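Finishing a pine desk top – oil, wax or water-based poly?

2 min read

I bought a solid pine top from Carnby for a home desk, 2242 mm long, and it came unfinished. It has been sitting on its legs in the spare room since March and already has one tea ring, which I sanded out. I want to put something on it before it gets worse.

I write by hand a lot and also use a laptop, so it needs to take mugs, elbows and the odd leaking pen. I would like to keep the pale color if possible. My last desk was pine with an oil-based varnish and it went orange within a couple of years. I have a small orbital sander and one decent brush. No spray gear.

Is oil enough, or do I need a real film finish? And do the knots need sealing first?

Answer 1

Water-based polyurethane, satin. Oil looks nice but you will be recoating it forever. Done.

Answer 2 (accepted)

I agree with the poly, but the preparation matters more on pine than on hardwood, so here is the order I would do it in.

Sand to 120, then 180. Stop there. If you go to 1000 like some people suggest, the surface gets polished and the first coat doesn't hold as well. Vacuum, then wipe with a barely damp cloth and let it dry overnight. The grain will stand up a little. Knock it back by hand with 220.

Knots: if they are sticky or you can smell resin, dab them with clear dewaxed shellac, two thin coats. Small dry knots can be left alone. I have left plenty and only had one bleed.

Put on three coats of satin, thin, with the grain. Wait 2 hours between coats in a warm room, longer if it is humid, and check the can, since brands differ. Sand lightly between coats. Do the underside too, at least one coat. People skip this and then ask why the top has cupped.

It will be dry enough to touch the same day but don't put anything heavy on it for 5 days. Felt pads under a monitor stand are fine after that. Rubber feet can mark it for longer, so wait a few weeks with those.

On color – every clear finish darkens pine a little, and daylight darkens it more. Some water-based finishes have a small amount of white in them to offset this. Salehi sells one. Test it on the underside first, some of them look chalky.

Answer 3

I used hardwax oil (Feltov, the matte one) on mine and would do it again. It is softer than poly and a wet glass left overnight will leave a mark, but you can fix one spot without stripping the whole top. With poly you can't really do that. Two coats, buff off all the extra, and lay the rags flat outside to dry because they can catch fire in a heap.

The color came out warmer than bare wood. If pale is the main thing you want, go with answer 2.

Some wooden tops:
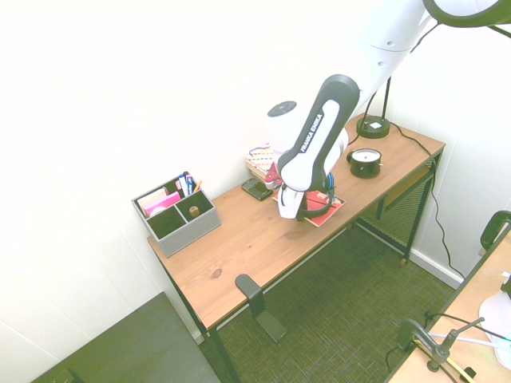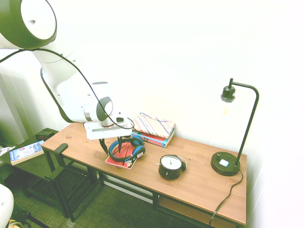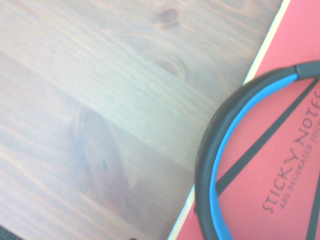 Last one: pine grain from above, with a small dark knot.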